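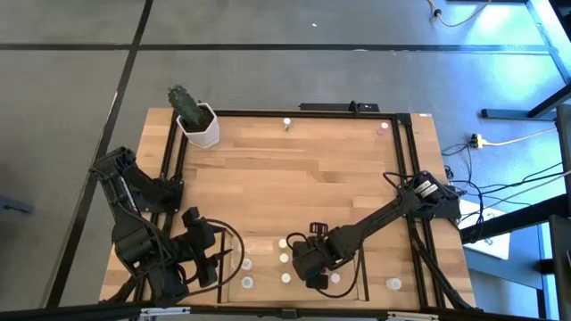 The cactus in its white pot, top left on the wooden table.

I have now been learning Icelandic for two winters, and in September I decided to stop using the textbook. I want to write down how it went, mostly for myself, but also because two people from my old evening class have asked me.

The textbook was not bad. It has 21 chapters and I finished 19 of them, which took me far too long. My problem was that I could fill in every table of endings, and then I went to the bakery and could not ask if the bread was sliced. The woman there answered me in English before I had reached the verb. She was very kind about it and this made it worse.

So I made a new plan. I would read one short text every day and say it aloud, and I would speak to one person each week who promised not to change to English. The person is Ditte Ásgeirsdóttir, who lives on the floor under mine and is retired from the post office. We drink coffee at four in the afternoon. In the beginning we spoke mainly of weather and of her knees. I learned the word for knee in all its cases, and I will never lose it again.

For the reading I used a children's book by an author called Snorradóttir, which I bought second-hand for 332 krónur. It is about a family that moves to a farm and has trouble with a ram. It has 86 pages and it is meant for children of nine. I needed the dictionary on every page until perhaps the middle of the book, and then the same words began to come back – fence, bucket, angry, again – and I could read half a page without stopping. I was so pleased that I read the chapter with the ram two times.

I also keep small cards. On one side there is the Icelandic word and on the other side a sentence where I met it, never a translation. This was the advice of Hjalti Hafþórsson, who taught our evening class, and at the time I thought it was only to give us more work. Now I have 819 cards in a shoe box. Some of them I do not understand any more. There is one that says only "he did it anyway, with the hat", and I cannot find the place in the book.

What is still difficult: numbers, when they are said quickly. Telephone calls of any kind. The middle voice of the verbs, which I can recognise but never dare to use. And names, because I want to put them in the right case and then I am afraid that I am being rude to the person. Ditte says that she has been called worse things than a wrong dative.

My own language has no cases at all, so I had expected that they would be the worst part. They are hard, but I make peace with them slowly. The listening is much harder. On the radio I understand the weather for the sea areas quite well, and then come the news and I am lost after the first sentence.

For the next months I will try a book for older children, from the library this time, and I have promised Ditte to telephone the dentist by myself. The appointment should be before Christmas. I have written the first two sentences on a card already.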